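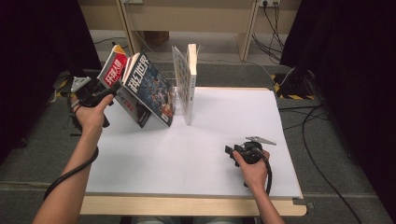
工单标题:杂志在网格立架旁边立不住,老是往一边倒
产品:Gekodlow 白色网格立架
提交渠道:Purier 售后页面
提交日期:2026年7月22日
状态:已解决(客户确认后关闭)

客户留言

您好,先谢谢你们这么耐心,上回问配件的时候也是你们帮的忙,所以这次我就直接来了,话可能有点多,请多包涵。

我们这边是 Kabbaj 阅览角,地方不大,一张浅色木边的桌子,上面铺了一大块白板,当杂志台用。立架买回来之后我就把它竖着放在白板上了,带方孔的那一面朝左,实心的那块板在另一边。我的想法是杂志挨着它站,读者走过来一眼能看见封面,拿起来也方便,比摊着一摞好看多了。

问题是杂志站不住。目前我拿两本试,一本《环球人物》,一本《科幻世界》,在立架左边让它们互相靠着,像个小帐篷。这样是能立起来的,可是只要有人从旁边抽一下,或者桌子碰一碰,科幻那本就先往下滑,接着另一本也跟着躺平。我试过把它们直接靠在网格上,也是滑,书脚一点一点往外跑,看得人着急。

另外还有个小事,实心板的顶上冒出来几根细细的丝,不知道是本来就有的,还是装的时候我没弄好。摸着不扎手,就是看着有点毛躁。

想请教三件事:第一,这个立架到底能不能这么用;第二,杂志怎么放才稳;第三,那几根细丝能不能剪。不急着要退货,立架我还挺喜欢的。

第一次回复(Thaddeus Dvorak,Purier 售后)

您好呀,收到您的留言了,写得这么细,我看着一点都不嫌多,反倒省了我来回问的工夫。

先说能不能用。可以的。Gekodlow 本来就是给桌面分隔用的,很多客人拿它隔文件、隔绘本,放杂志当然也行。只是它出厂的时候底部比较窄,适合两边都有东西夹着,单靠一边的话,它自己倒未必会动,靠上去的东西却容易溜。杂志的纸又滑又软,书脊那边厚、切口那边薄,站久了会自己弯下去,这是杂志的脾气,跟您摆得好不好关系不大。

再说那几根细丝。我不敢隔着屏幕打包票,所以请您先别剪,帮我看两点:轻轻捏住一根往上提,看它跟不跟着走;再看看板子和网格之间的扎带有没有松。如果一提就动,多半是扎带的尾巴或者包装线;如果纹丝不动,就先留着,告诉我一声。

另外想请您量一下网格面到白板右边沿的距离,还有两本杂志立着时底下张开多宽。不用特别准,拿尺子比一下就好。

客户回复

量好了!我拿的是女儿的文具尺,凑合看吧。网格面离白板右边沿 33 厘米,两本杂志底下张开 15 厘米。现在回想,这个帐篷搭得是有点太开了,难怪脚底打滑。

细丝的事我也看了,有一根一提就出来了,是包装上的线,已经扔掉。剩下的提不动,我就没再碰,听您的。扎带有一处是松的,在靠下面的位置,我之前完全没留意到。要不要拧紧?怎么拧?我手比较笨,怕把网格掰断。

还有,白板表面挺滑的,是不是也有影响呀?阅览角的阿姨建议我用双面胶把杂志粘在板上,我没舍得,《科幻世界》那本封面满满当当画了好多小人儿,蓝底配着橙的白的,粘坏了多可惜。

第二次回复(Thaddeus Dvorak)

千万别粘,您做得对。双面胶撕下来的时候,封底那层纸会跟着走,补都没法补。

白板滑确实有影响,而且在这件事里是主要的。咱们一步一步来,您按这个顺序做,做完一步先看看效果,稳了就可以停,不必全做:

先把杂志都拿下来,用拧干的布把白板擦一遍,再用干布擦一遍。板面上有灰的时候比干净的时候滑得多。

把松掉的那根扎带剪掉,换一根新的。包装盒的侧袋里有备用的,是白色的那种。穿过网格靠边的方孔,绕过实心板,收到两块板贴紧就可以,听到咔嗒声之后再拉一格就够了,不用使大劲,网格不会断的。多出来的尾巴贴着根部剪平。

在立架脚底贴防滑垫。如果盒子里那一包找不到了,跟我说,我从 Koserness 仓库给您补一包,不收钱。

在杂志要站的位置铺一条薄的防滑布,厨房抽屉里垫的那种就很好,白色的铺在白板上也看不大出来。裁成 40 厘米长,从立架脚下往左铺过去。

最后把杂志放回去,底下张开收到 6 厘米,让硬一点的那本站在后面,软的那本斜靠着它。书脊尽量靠近立架那一侧,这样有人抽前面那本的时候,后面那本还有个依靠。

要是以后杂志多起来了,我建议您再添一片立架放在左边,两片夹着中间的,那就彻底省心了。当然这不是催您买东西,两本的话现在这片足够。

客户回复

Dvorak 您好,跟您汇报一下进展。

板子擦了,布上灰还真不少,有点不好意思。扎带换好了,咔嗒那一声很清楚,换完以后两块板贴得紧紧的,之前我还以为它天生就是有点晃的呢。防滑垫在盒子里翻到了,压在说明书下面,所以不用麻烦您寄。

防滑布我裁了,裁得歪歪扭扭,好在颜色差不多,不凑近看不出来。杂志按您说的收拢了,《环球人物》站后面,《科幻世界》斜靠在前面。我故意拍了两下桌子,没倒;又学读者的样子从前面抽走一本,后面那本晃了晃,歪在立架上,也没躺下去。比之前强太多了!

只剩一点小遗憾:收拢以后,后面那本的封面被挡掉一块,红色那条横带还露着,下半截就看不全了。有没有两全的办法?没有也不要紧的。

第三次回复(Thaddeus Dvorak)

太好了,看到您说拍了两下桌子没倒,我在这边也跟着高兴。

封面被挡的事,可以试试把前面那本往外侧错开一点点,让两本的边不要对齐,刊名都露出来就行,读者认刊名其实比认下半截封面快。要是还想露得多一些,就在网格的方孔上挂一个小夹子,把后面那本的书角轻轻夹住,这样它不全靠前面那本撑着,前面那本就能放得更偏一些。夹子选塑料的、口上带软垫的,金属的容易在封面上压出印子。

提不动的那几根细丝,您就先留着吧。如果哪天觉得碍眼,拿小剪刀修短,别往外扯。

工单我先替您开着,您用一阵再告诉我要不要关。

客户回复

夹子夹上了,用的是晾袜子的那种小塑料夹,自己垫了一小块绒布,效果出奇地好。两个刊名都能看见,今天有位老先生站在那儿把两本都翻了一遍,放回去的时候放得比我还整齐。

可以关单了。谢谢您,下回添第二片立架的时候我还来找您聊。

处理记录

原因:白板表面有灰、偏滑;两本杂志张开过宽;立架下部一处扎带松动。
处理:清洁板面,更换扎带,加防滑垫和防滑布,收窄间距,后排杂志用软垫小夹固定在网格上。
补寄配件:无。
备注:已请说明书组把备用扎带和防滑垫的位置写到第一页,客户是翻到盒底才找着的。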